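# Dredex, pince de collecte portative

Le fabricant vend la Dredex comme un raccourci : on tient la pince à la main, on fait la tâche, et le robot apprend sans qu'on ait à le téléopérer. 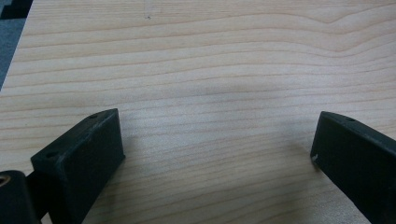 Nous avons voulu savoir ce que valait l'argument avant de l'inscrire au catalogue. La brochure annonce 593 démonstrations « exploitables » et un taux de réussite de 81 % après transfert sur un bras Mogensen. Exploitables selon qui ? Le tri a été fait par l'équipe qui a conçu l'outil, et les essais rejetés ne sont pas publiés. Quant aux 81 %, ils portent sur 4 tâches, toutes réalisées sur la même table.

## Ce que nous avons constaté

- Doigts noirs, rigides, apparemment fixés par vis. Le remplacement est simple.
- Sur un plateau de bois clair et peu contrasté, le suivi de pose nous a paru fragile. Murkberg n'en dit rien dans sa notice.
- L'étalonnage prend 15 minutes. Il faut le refaire après chaque démontage des doigts.
- Le logiciel Grorkley exporte proprement, mais supprime par défaut les séquences où la pince reste ouverte et vide. Pensez à décocher l'option : ces phases d'approche comptent pour l'apprentissage.

## Notre avis

Bon outil d'acquisition, méthode encore mal évaluée. Tant que le protocole de transfert n'aura pas été reproduit par un laboratoire indépendant, nous ne reprendrons pas le chiffre de réussite dans nos fiches.

Livrée avec une paire de doigts et la licence Grorkley pour un poste. Bras non fourni. Prix sur devis.

Fiche mise à jour en avril 2019.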